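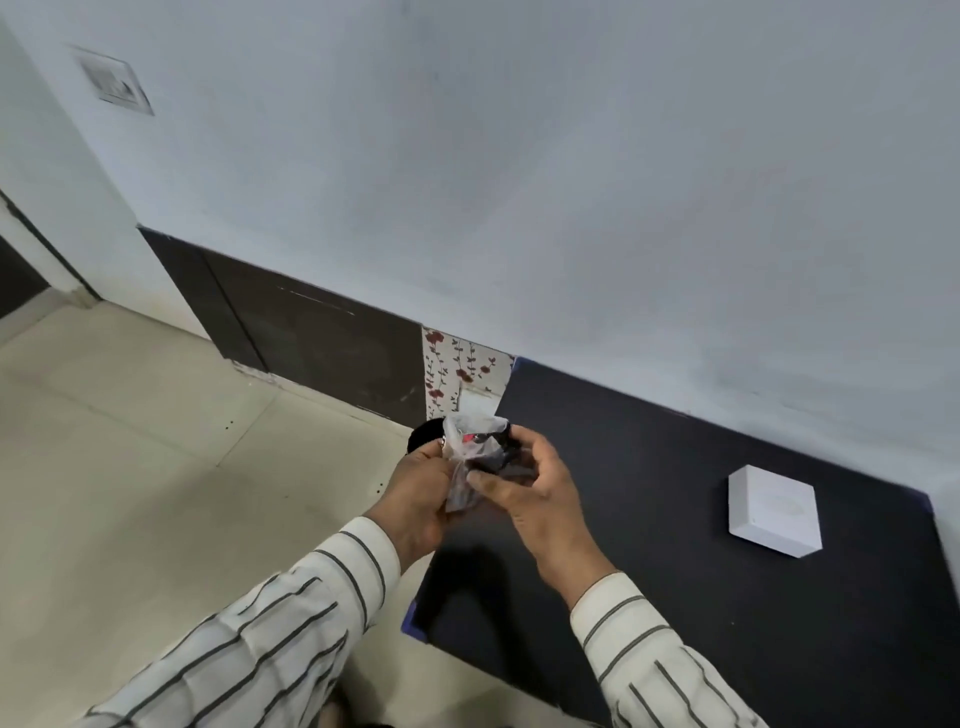 February, the box cell again

Up early, kettle on, and straight to the black table with the bags and the white boxes before I'd even looked at the cell. I wanted to go through the whole job by hand a few times first. Pick up the bag, find the top edge, pull, put it down, box. My hands do it without asking me, and that makes it really hard to write down as steps! I kept catching my right hand doing a little pinch and tug on the plastic that isn't anywhere in the program.

So that's job one. The Wellholm arm comes straight down on a bag, grabs whatever it finds and lifts. If the plastic is folded over it gets two layers, if it's lying flat it slides off, and then the whole thing sits there with the amber light on until I come over from my desk. It did that all through last night's run. I had it set for 200 cycles and it went to bed before I did.

I changed the approach so it comes in a bit from the side and closes 4 mm higher up the bag. Slowed the last bit of the move too. Then I cleaned the finger pads with alcohol (they were disgusting, I should do it way more often) and put the left one back on the right way around. Yes, it was on backwards. I think I did that myself when I was over in Pekthorpe picking up parts and rushing to get it running again before the train.

The bag sensor was the other half of it. Clear crinkly plastic throws light all over the place, and the sensor reads one shiny crease as "bag here" and the next as "nothing." I tilted it a few degrees, taped a scrap of gray card over the bracket, and it calmed right down. I'll make a proper shield when I have the patience. The card will probably still be there in summer.

Lunch was toast. Then boxes. 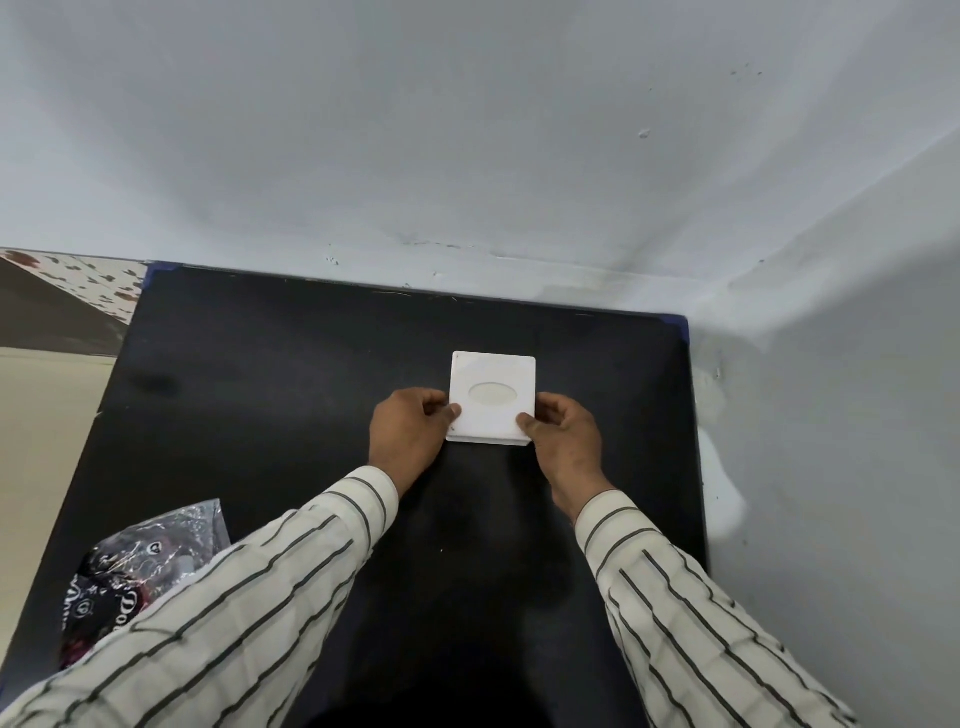 3 min read

The box has that oval window in the top, a little above the middle, and of course the suction cup was landing right on the edge of it. Half on the window, half off, hissing away. I'd been blaming the vacuum pump for a week! I even took the filter out and washed it, and I had the Sjögren manual open to the page about seals, all ready to order a new set.

Held one in both hands for ages, turning it around and pushing on it with my thumbs, trying to work out where I'd want to be picked up if I were a box. Lower down, by the front edge, I decided. So I shifted the pick point toward the front and swapped the big cup for the small one with the soft lip. The hissing stopped. I left the pump alone — it gets to keep its seals.

Small cup means less grip, so I dropped the speed on the carry and told it to wait a moment longer before lifting. Eight boxes in a row after that, no drops. Then a ninth that went in crooked, but I'd bumped the tray with my elbow, so I'm not counting it.

Things I still have to do, and I'm putting them here so I can't pretend I forgot:

Re-teach the home position. It parks too close to the tray and I keep whacking my knuckles on it.

Grease the rail. The counter says 1,000 cycles since last time and it's starting to sound dry at the far end.

Save the new program under a name that isn't "final2."

Put a bin by the table for the wrappers. They end up under my sleeves and then I drag them all over the place.

Typed up the new pick heights for my Fundden page while they were fresh, plus the bit about the cup. Started a long run just after 9 p.m. and it's ticking away behind me while I write this. One amber light so far, and it was the tray being empty, so that one's on me. Going to fill it up and go to bed.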